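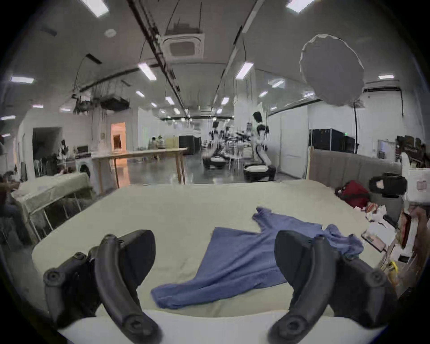 Local News | Science & Tech

Print this story | E-mail this story

Robots take on the laundry at Mateck open day

WESPORT, 4th June – If you have ever wanted to watch a robot wrestle with a T-shirt, Mateck's lab was the place to be! The company opened its doors to 200 visitors, and plenty of them headed straight for the folding tables and stayed there.

The big draw was a pair of grippers working on a blue short-sleeved T-shirt laid out on a pale green cloth. They pinched it by the two bottom corners and held the hem tight along the edge of the table, with one sleeve still sticking up at the far end. It sounds like a small thing, but cloth is hard for a machine. A shirt never lands the same way twice, and a wrinkle in the wrong spot can hide the corner it needs.
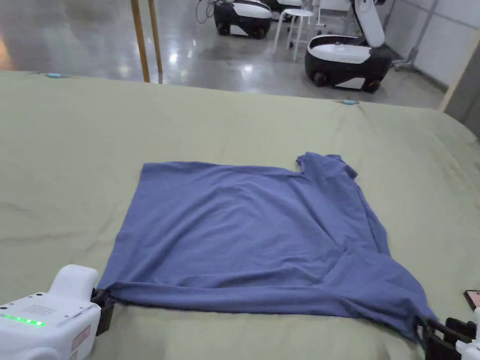
By Carla Whitcombe

Visitors could also try the hand-held grippers, black grips with a flat jaw on the end, one for each hand. I had a go with a crumpled blue knit top and I'm sorry to say it beat me. (A girl behind me in line did much better, and got a round of applause for it.) Lab staff use the same tools to show how a job is done, and those sessions go into Bitley, the software that teaches the robots. So far it has 535 folding sessions to learn from.

Wheeled robots stood farther back in the room, and the staff were happy to talk about all of them, right down to the joints and the cables. Questions ran well past the 3 p.m. closing time.

Mateck plans a second open day in September, with its partner Dönmez bringing a towel-folding setup. Tours will be limited to 21 people each, so sign up early at the front desk. I'll be back for a rematch with that knit top!

Contact the newsroom | © Wesport local news. All rights reserved. | Back to top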